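Chapter 5
Gathering Examples by Hand

A policy that learns from demonstration is limited by what its demonstrations contain. Before any model is chosen, someone must decide which tasks to record, in which rooms, and with what tool. This chapter covers those decisions. Training is left to Part 2.

The running case is the Umatby set, which holds 3008 recorded episodes. All were made with a hand-held gripper carrying its own wide-angle camera, so the operator's arm takes the place of the robot's. Almost all of the rules in Section 5.2 were first written for that set and later revised.

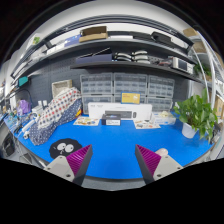

5.1 What the Camera Records

The camera moves with the fingers. Both fingertips therefore stay near fixed positions in the view while the table, the objects and the background shift. The learner receives these views and the finger opening at each time step - it receives no map of the room.

Two consequences follow. First, objects close to a finger may be partly hidden by it, and the operator should approach so that the target remains visible. Second, a wide lens takes in much more than the work area. Shelves, boxes and plants enter the record along with the target, and a model trained in one room may come to depend on them. The usual remedy is to vary the room as well as the object.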